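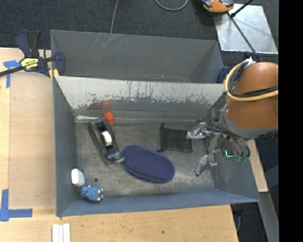 Our office is preparing to move its supply storage from a shared closet to a set of open metal bins, and I would be grateful for guidance on repainting them before the move. The bins are gray, with steep sides that slope outward, and they have been in service for a number of years. The back wall of the front bin is in the poorest condition: its upper portion is pale and heavily worn, there are dark vertical scratches, and the paint has chipped along a ragged line with darker gray beneath it. The floor is worn as well. We intend to keep ordinary desk items in them, such as tape dispensers, staplers and boxes of envelopes. Nothing will be stored outdoors and no food will be involved.

My specific concerns are as follows. First, I do not know whether the old coating must be removed completely or whether it is acceptable to sand the damaged areas and paint over the rest. Second, I cannot determine whether the darker layer is bare metal, primer or an earlier coat of paint, and I would like to know whether it matters. Third, our building does not permit spray painting indoors, so I would prefer a product that can be applied with a brush or a small roller. The work would be done in a ventilated loading area on the ground floor.

The bins were purchased secondhand from a dealer in Litach and came without paperwork. The only marking is a stock number, 2403, on the underside.

Treasa Daly
Posted May 2025

Leonardo Pagano

Complete removal is not normally required. The usual practice is to remove whatever is loose and to keep whatever is firmly attached, provided the surface is cleaned and dulled so that the new paint can hold.

Before any sanding takes place, please establish whether the existing coating contains lead. Secondhand metal goods of uncertain age should be treated with caution. Home test kits are sold at hardware stores, although a laboratory test of a paint chip is more dependable. If the result is positive, or if it is unclear, do not sand or scrape the bins. Have them stripped by a qualified contractor or replace them.

If the test is negative, the following procedure is suitable for indoor storage equipment.

Wash the bins inside and out with warm water and a degreasing cleaner. Rinse them well and let them dry fully. Adhesive residue from labels and tape should be taken off at this stage with mineral spirits. Residue that is sanded instead of dissolved tends to spread, and paint will not hold over it.

Scrape the chipped areas with a stiff putty knife until the paint no longer lifts. Sand the edges of the remaining paint with 120-grit paper until no ridge can be felt with a fingertip, then go over all surfaces lightly with 220-grit. Wear a dust mask and eye protection. Wipe off the dust with a lint-free cloth.

With regard to the darker layer, scrape a small spot. If it is bright and hard underneath, you have reached metal. If it comes away as a powder or a flake, it is primer or older paint. Either may remain in place if it is sound. Any exposed metal should be primed on the same day, as bare steel can begin to rust quickly in a damp building. If the metal proves to be galvanized or aluminum, a primer made for that metal must be used, and the label will state this.

Apply one coat of brush-on metal primer and two thin coats of enamel. A four-inch foam roller gives a smoother finish on flat walls, with a small brush for the corners. Observe the drying times on the can. Touch-dry paint is still soft, and the bins should be left empty for a week or so after the final coat. They should not be stacked or nested during that week.

Zendby Facilities Desk

We refinished a set of similar bins last September and can confirm that the preparation takes far longer than the painting. We used a Cerna satin enamel in gray. The walls have held up well. The floors have not, and they were scratched again within months by staplers and hole punches being dropped in. We have now placed cut-to-size rubber mats in each bin and would recommend that you budget for these from the beginning. If mats are used, there is little purpose in giving the floor more than a single coat.

For a larger quantity it may be worth asking a powder coating shop for a price. Our supplier, Ó Néill, quoted a minimum charge of $500, which was not sensible for our three bins but could be for a greater number.

ptoller_admin

Just buy new ones. By the time you pay for primer, paint, rollers and somebody's afternoon you are most of the way there. Ours are plastic and they never need painting.

Treasa Daly

Thank you all for the replies. I have ordered a test kit and will not begin sanding until I have the result. I had not considered mats and will add them to the request. Replacement was discussed with our purchasing department and was declined for this fiscal year.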